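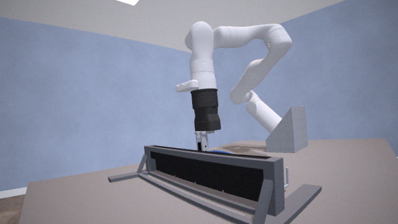

Workbench tips, the short version

Updated April 19, 2022

Typed this up between jobs so forgive the order. Most of it is about keeping a bench usable in a small garage. Some of it works for a kitchen counter too.

The top

Clear it at the end of the day. All of it. Tools back, scraps in the bin, brush the dust off toward you and into a pan. Two minutes. If you leave a glue bottle out tonight there will be six things around it by the weekend.

Light colored top if you get to choose. You drop a small screw on dark wood and it's gone. Mine was nearly black from old stain and I sanded it back in June, took one long afternoon and a lot of 80 grit. Should of done it years ago.

Wax it. Plain paste wax, thin coat, wait 10 minutes, buff with an old T-shirt. Dried glue pops off with a putty knife. Twice a year is plenty. Don't use anything with silicone in it if you do finishing on the same bench, you'll get little craters in your varnish and go crazy looking for the cause.

Glue drips: leave them alone until rubbery, then scrape. Wiping wet glue just pushes it into the grain.

Height

Stand next to it, arms down, hands flat. Top should hit about your wrist. For most hand work that's fine. Sharpening, a bit lower. Fiddly stuff like clocks or wiring, higher, or sit down. I put mine on blocks cut from a fence post. Ugly. Works.

Wobble: check the floor first. Garage floors slope to the door. Shim one leg, glue the shim on so it doesn't walk off.

Clamps

Hang them by size, long ones at one end. Put a strip of wax paper under the bar when gluing or you get black marks where steel touches wet glue. Oak is the worst for this.

Tape small pads of scrap to the jaws. Cheap painter's tape, folded over. I had the Kumix rubber pads, they fell off and the dog got one. Tape is better.

Frames and anything square. Measure corner to corner both ways. Same number, it's square. Different, push on the long diagonal a little and measure again. Do this BEFORE the glue grabs, not after. Dry run first, every time, even if you've done a hundred.

Sandpaper

Sort by grit in an accordion file, the kind for bills. Write the grit on the back of every torn piece, because once it's torn you lose the printing. Fold in thirds, so the gritty sides don't rub each other.

Clogged belt or disc? Crepe rubber block, or the sole off an old crepe shoe. Run it against the belt a few seconds. Gets you a lot more life.

Screws and small parts

Baby food jars are fine but glass breaks. I switched to the flat Pirihi boxes with the see-through lid, stack them on edge like books. Label the short end. Don't over sort. "Wood screws, short" and "wood screws, long" is enough for most people. I once had 32 labels and could never find anything.

Muffin tin for taking things apart. Fill the cups in order, left to right. Put back together right to left. Saved me on a carburetor.

Stripped screw: wide rubber band over the head, press hard, turn slow. If that fails cut a slot with a hacksaw blade and use a flat driver.

Loose screw hole in a door or cabinet: toothpicks and wood glue, snap off flush, let dry overnight, screw goes right back in. Golf tee for bigger holes.

Rust

White vinegar overnight in a plastic tub. Scrub with a brass brush, rinse in water with baking soda, dry right away with a hair dryer, then oil. Skip the baking soda and it flashes orange within the hour. Not for anything plated.

To keep rust off, a lump of camphor in the tool drawer. Or those little packets out of shoe boxes. Dry them in a low oven now and then if they're the kind that says you can.

Light

One lamp on each side beats one big one overhead. Your own head and hands make the shadow. Clip lamps are fine. I use a Lukus clip lamp from a yard sale plus a plain desk lamp with the base cut off.

Low light across the surface shows scratches before you put finish on. Turn off the overhead, hold a flashlight down flat. You won't like what you see but better now.

Rags

Oily rags do catch fire on their own. Linseed oil especially. Lay them flat outside, on concrete, one layer, until stiff. Or in a metal can full of water with a lid. Never in a pile, never in the kitchen trash.

Reader tips

From Algirdas Org: a bar of soap in the drawer, drag screws across it before driving into hardwood. Also rubs on sticky drawer runners. (I use candle wax, soap can draw damp. Either one goes in easier than dry.)

Someone else asked about the Rellomeck glue scraper. Haven't tried it. An old chisel you don't care about does the same job, grind the corners round so it dosen't dig in.

More on drawers next time, including the swollen ones. If yours is stuck right now, try a hair dryer on low inside the cabinet and wait before you start planing.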